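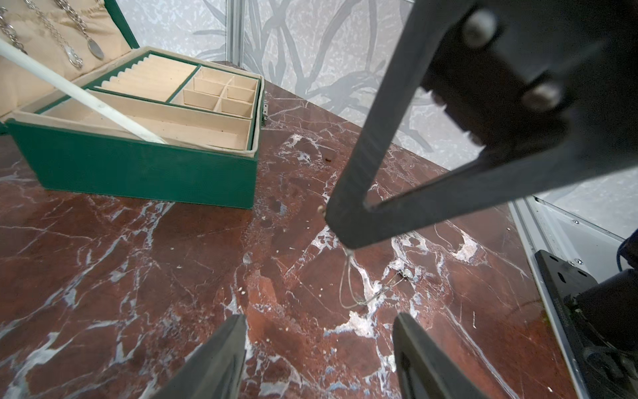
Votum purchasing replied at 09.40: before anyone signs off another pair of fingertips, can we see what the first lot was meant to fix and what it did fix? The budget line for the cell says grippers, fingers, spares and there's 2437 left in it till July.

Fair. Log so far, sorry for the state of it.

TICKET 167
Raised by: cell bench, Kornthorpe
Category: equipment / spend query
Status: open, waiting on quote

Problem as raised. Thin necklace chains, jewellery box task. Fingers either miss the chain or close on it and it slides out. Rings not tried yet. Chains are the worst of it by a mile.

Tried 1. Lowered closing height on the arm. Better on the marble top, but fingertips touching down more than I'd like. Put it back.

Tried 2. Slower close. No differnce.

Tried 3. Rubber sleeve on standard fingers, cut from what was in the drawer. Held the chain nicely, then wouldn't let go of it over the hooks. Sleeve also creeps up after 15 or so goes. Not a fix but it does tell us grip is the issue and the arm is fine.

Tried 4. Swapped left and right arm programs to rule out one bad gripper. Same fault on both. So please don't let anybody quote us for a new gripper, we don't need one.

Quotes in:
Jengate - narrow tips, pair, stock item. Cheapest. Won't do a single pair, minimum order is four.
Matoušek - made to drawing, softer face, can do one pair as a trial. Dearer per pair and up to 100 extra for carriage. Lead time they keep changing. 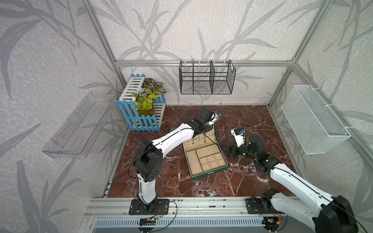
Does the order need to cover both arms straight away?
One arm is enough for the trial. Second pair only if the first lets go of a chain cleanly over the lid hooks.

Other bits to budget for while we're here:
- spare fingertip screws, we are down to odds and ends
- a proper cable tie kit for the arms
- a second jewellery box, same model, so we aren't stuck if a hinge goes
- cheap chains, assorted. They kink and then every result after that is rubbish

Not asking for: new camera, new rail, bigger table. Someone put those on the wish list in the shared sheet and it wasn't me. Please strike them, they make the total look daft.

Update 11.15. Rang Matoušek. They want the drawing with the bolt spacing on before they'll fix a price. Drawing is on the old laptop, will dig out.

Update 14.30. Drawing found and sent. Jengate rang back as well, still four pairs minimum, no movement.

Update 16.05. My vote is one trial pair from Matoušek, carriage included, and hold the rest of the line untill we've run it on chains and then rings. If purchasing are happy with that pls reply on this ticket and not by email, I lose the emails.

Next action: purchasing to confirm. Leaving open.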